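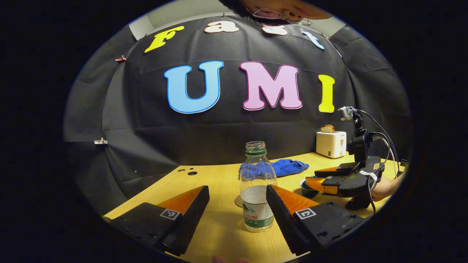

Cloth Backdrops and Cut-Out Letters: Frequently Asked Questions
Last updated 2024-03-13

What size cloth do I need for my table?
Wider than you think. Measure the table, then measure what shows behind it from where people will stand. Our Peltmont cloth covers 70 inches of wall. Past that, wall will peek out at the corners, and most people live with it.

Why is my black cloth so wrinkled?
It spent a long time folded in a bag. Hang it the night before and the worst will drop out. A steamer on low handles most of the rest. Black does hide stains beautifully, but it has never hidden a crease.

Can I iron it?
Inside out, cool setting, with a towel between the iron and the cloth. Please don't iron it on the wall. We have had the phone call.

What holds it up?
Clips, mainly. Each Peltmont ships with 7. They don't have to match, and after a year or so in a shared drawer they won't. Put one at each top corner and a couple down each side, or the edges will curl.

How do I attach the letters?
Straight pins through the back of each letter, two per letter. With one pin the letter swings. Tape works on black cloth until lunchtime.

My letters are crooked. Is there a trick?
Run a length of thread across the cloth and line the bottoms up to it. Or tilt a few on purpose and say so if asked – a single crooked letter looks like an accident, but two look like a style.

Which colors show up on black?
Yellow, white, light blue and pink all read well from across a room. Navy is for people who enjoy being asked what their sign says. An outline in a darker shade of the same color helps on big letters.

How high should the words go?
Higher than the tallest thing on the table, toaster included. Then have somebody stand at the table before you pin anything. Heads cover letters, usually the one you need.

Do you sell single letters?
Yes, from the Salem shop only. The Grevex set has 29 pieces, with spare vowels. It does not have a second M.

Can I return a cloth I've pinned?
Within 13 days, pins removed. All of them, please.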